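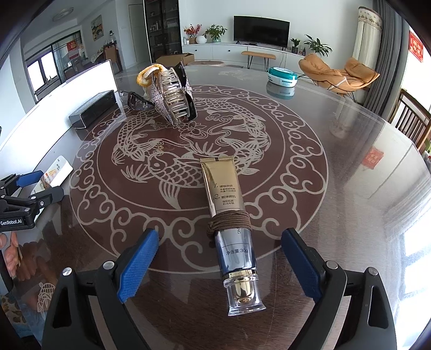
Rernach, 30/04/2026

Chapter 2
What the Label Is For

I started writing this chapter at my kitchen table with every tube, jar and bottle from the bathroom lined up in front of me, and I got nothing done for an hour because I was too busy reading them. Try it yourself before you go any further. Pick up the nearest thing you put on your skin and read all of it, the tiny print too. I'll wait!

Most people who do this notice how many different voices are talking at once. The big words on the front are trying to sell you something. The small ones on the back were put there to keep somebody out of trouble. Then there are the numbers, and those are my favorite part, so we'll spend a good while on them.

Take net content. A little cream tube might say 30g, and that is the weight of what's inside, without the tube and cap. If you're shopping in a language you don't read, it is often the one thing on the package you can still make sense of. My old colleague Bouchra Farouk used to hand her students packages in Chinese, Arabic and Finnish and ask them to find the weight, the numbered claims and the instructions just from the layout. They did much better than they expected (so will you, in Exercise 1).

Claims are slipperier. A claim is any statement about what a product will do for you - fade this, firm that, brighten the other. When I was putting this book together, Thảo Võ and Quyên Hầu helped me collect 539 labels from the shops in Giáp, mostly face creams and hand creams, and we typed up every word. It took us all of March and I never want to see the word "radiance" again. We'll use that collection in this chapter and the next one, and you'll find more than 1,000 separate claims in it, sorted by type.

Two names will keep coming up. Millora is a small skin cream maker that let us look at its drafts, so we can follow one label from the first scribble to the printer. Pama is a shop chain, and Bảo Lã, who buys for it, told me that 37 products were sent back in one season over wording alone. Wording! The cream inside was fine. I found that so interesting that I gave it a section of its own, 2.4.

Before section 2.1, get yourself a notebook and copy out one full label by hand, line breaks and all. Yes, it's slow - Ánh Sầm, who tested these chapters with her evening class, says there was a lot of groaning. Keep the page, though. You'll be marking it up with three colors of pencil when we get to the difference between a description, a claim and a warning.

Words to look out for in this chapter: net content, claim, warning, batch number, shelf life.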